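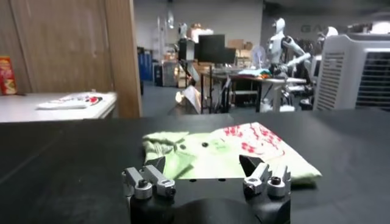

A folded pale green T-shirt with a red printed graphic on a black tabletop.

Erken sign Bellini from Gulta

19 May 2019

Erken have signed the winger Bellini from Gulta on a contract that runs to the end of next season. The transfer was registered with the league this morning and he is available for selection at once.

Bellini played 16 matches for Gulta after his debut in February and was used on both flanks. He missed the last two with a calf strain but passed a medical at Erken's training ground. The fee has not been disclosed. Gulta keep a share of any future sale.
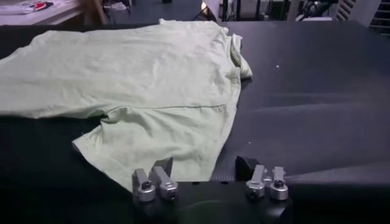 He is expected to compete for the place on the left, where Erken have used four different starters this season. The club have also agreed an option to extend his contract by a year, which takes effect if he starts half of the league fixtures.

Erken's next match is at home to Wolta. The visitors have been given 100 seats at the south end, and the gate for the last meeting between the sides was 1,038. Tickets are on sale from the club office and will also be sold at the turnstiles, cash only. Kick-off has been moved forward by 30 minutes at the request of the visiting club.

Gulta said they would not seek a replacement before the end of the season.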